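Subject: Re: [cell-talk] Cable keeps walking out from under the clamps

Hi all, and hi Wellington,

Sorry for the slow answer, I was out until Monday and then spent two days catching up on everything that piled up. Quoting the useful part of your message so people don't have to dig:

> On our board the white cable creeps. We clamp it down, run the routine overnight, and by morning the slack has moved to the wrong side of the post. We have tried tightening the clamps and now the jacket has dents in it. Also, the arm stops with a soft contact fault maybe once a shift, always low down near the post, and I can't decide if it is the cable or the taught points. How do you have yours set up? Do you clamp both sides? And do you re-teach after you move anything on the board or do you just trust the holes?
>
> Wellington Assunção
> Macedo

OK! A lot of this is very familiar. We had the same trouble for most of last December and I changed more or less everything on that board before it settled, so take this as one person's setup and not the law.

First, the dents. Please back those screws off. I did the same thing (and felt very thorough doing it) and ended up replacing the whole cable. The arch of the clamp is supposed to hold the cable down on the board, and if you need the screw to squeeze it so hard the jacket flattens, the arch is too small for the cable or you're asking one clamp to do a job for two. I go until the clamp foot doesn't turn when I push it with a finger, then a little nip more, and stop. If I can pull the cable through by hand with a steady tug, I put a second clamp further along instead of leaning on the first one.

Second, which side to clamp. We hold ours firmly on one side of the post and leave the other side loose in a big lazy loop. When both sides were pinned, any pull had nowhere to go and it all ended up at the post, right where the fingers come down. With one side free the loop soaks it up. It looks untidy and my boss at Koltetti hates it, but it has run 2,000 cycles since the last time I touched it and the held side hasn't shifted that I can measure. 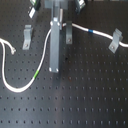 *Our board with the fingers open over the post. Loose loop on the left, held run on the right. Green and blue bands are the reference marks, see below.*

The clamp on the left with no cable in it stays on the board on purpose. When I need to park the loop for cleaning, I drop the cable under that one, and then it comes out again before we run. I used to take the clamp off completely every time and I got very tired of hunting for the screw.

Now the colored bands, which I think would help you more than anything else in this email. They're wrapped around the cable, one green and one blue, one on each side of the post. After everything is clamped I measure from each band to the nearest clamp foot and write it on the card on the cell door. That's all! In the morning whoever is first in puts a ruler on it. If the blue one has moved, the held side is slipping and you go look at the screws. If only the green one has moved, it's the loop settling and I mostly leave it alone unless it has wandered toward the post. Before the bands we had long arguments about whether the cable had moved at all, with people pointing at phone pictures taken from different angles. Ordinary tape works for a while but ours got gummy, so we went over to the wrap that Trulex sells on the small rolls. Cut it longer than you think you need.

About your contact fault. I'd bet on the post before the cable, or at least I'd check it first because it's quick. Ours is the flat bar with two bolts up top and two at the foot, and the foot bolts are the ones that matter. If one of those is even slightly loose the bar still feels solid when you grab it at the bottom, but up at the top it gives, and the top is where the fingers arrive. So:

1. Open the fingers, raise the arm to 200 mm above the board, and lock it out. Do not skip the lockout because it's "just a quick look." I know you know.
2. Hold the post near the top and rock it toward you and away. Any click at all means foot bolts.
3. Loosen both foot bolts, seat the bar square, then bring them up a bit at a time, alternating. If you run one all the way home first, the bar turns with it.
4. Check the top pair last. They rarely move on ours.
5. Unlock, drop the speed to 7 percent, and step down to the pick point with your hand on the stop. Look at the gap on each side of the post and see if it's even.

If the gap is even and you still fault, then it's time to suspect the cable. Watch the thin rod too, if you have one like ours standing right behind the bar. I've caught a finger on it more than once after a re-teach, when I was so busy looking at the bar that I forgot there was anything next to it.

On re-teaching: no, I don't trust the holes. They're lovely for getting a clamp or the post back to nearly the same place, and for clamps and cable I don't re-teach at all. But the bolts have play in them, so if the post has been off the board, even if it went back in the very same holes, I re-teach the approach and the pick. It takes me 80 minutes if nobody talks to me. I tried skipping it once using the saved points from the Pinavico controller and it ran fine all afternoon, then faulted through the whole night shift. Those folks still bring it up.

One more thing and then I'll let you go. Wipe the board down before you put the clamps back. Grit in a hole makes the screw feel tight when it's not down yet, and I'm fairly sure that was half of my creeping problem. I blow the holes out with the vacuum on reverse, fingers parked well up, and run a screw in by hand before I commit to a hole. If it doesn't spin in easily I move over one.

Could you tell me which way your cable walks, toward the held side or away from it? And is the slack on the same side the arm retracts to? Ours was, and once I moved the loop to the other side of the post it got a lot calmer. If yours is the opposite I'd like to hear it, since I've been telling people to do it this way for months.

I can measure the arch on our clamps if you want to compare, just send me your cable diameter.

Cheers,
Jo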